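Cinton Bench Set - data card

Version 2, Mar 14, 2019
Maintained by Orestis Sotiropoulos and Michalis Kyriakidis, Holtmont

Contents
541 recordings from tabletop robot stations, stored one folder per recording. Each folder holds the video streams, a log and a notes file. 58 recordings are held out for checking and must not be used for tuning.

Station rules
These apply to every station that contributes to the set. Sites that cannot meet a rule record the exception in notes.txt before the first recording.

1. Station labels stay in place for a whole session. Moving or swapping a label ends the session and starts a new one.
2. The work surface is cleared between tasks. Tools go back on the rack - not on the corner of the table.
3. Glare and reflections on the surface are left as they are. Do not retouch or mask them.
4. Chest and wrist views keep separate clocks. Offsets go in sync.csv in milliseconds.
5. Nobody reaches over the table while the arm is powered. The person at the stop button does no other job.
6. Recordings with a tripped stop are kept and tagged "stop". They are never trimmed.

Station views

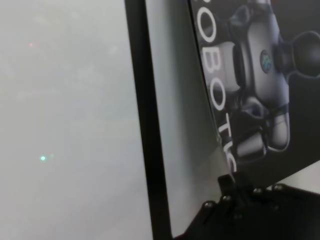

Wrist view, with part of a robot on the printed card. 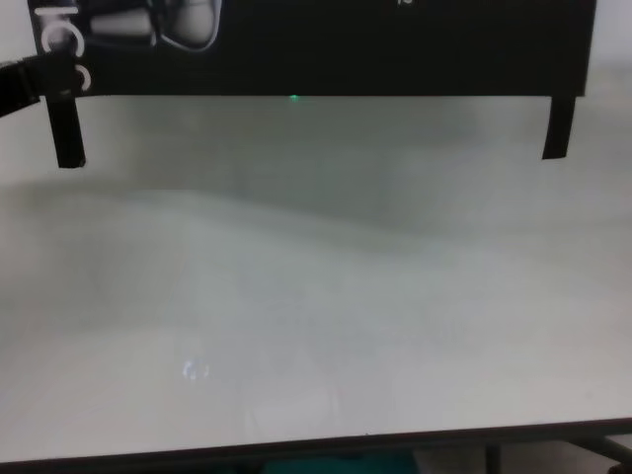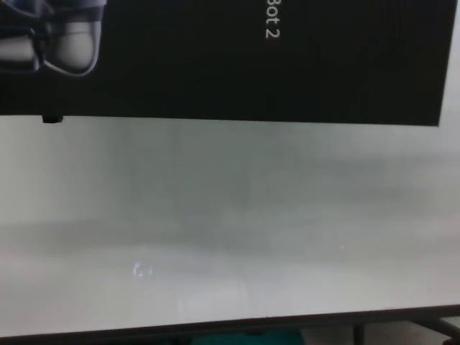

Chest views. Both show a pale surface with a black panel at the far side; "Bot 2" can be made out on the panel in the second of them, with the first letter clipped.

Can a site add its own rules on top of these?
Sites may add stricter rules, and Grestdale already does for rule 5. A site rule may not loosen anything in the list, and it has to be written into the site file before it is used.

Known gaps
Recordings made before September have no sync.csv. Their offsets were estimated from the log and should not be used for timing work. The Asfaw loader skips them unless the flag allow_estimated is set.

Limits
The log rolls over at 3,000 lines. Longer sessions have a second log file with the suffix _b. Read both before counting stops.

Changes in this version
Rule 6 is new. Rule 4 used to allow seconds - old files were converted. Corrections go to Kyriakidis with the folder name in the subject line.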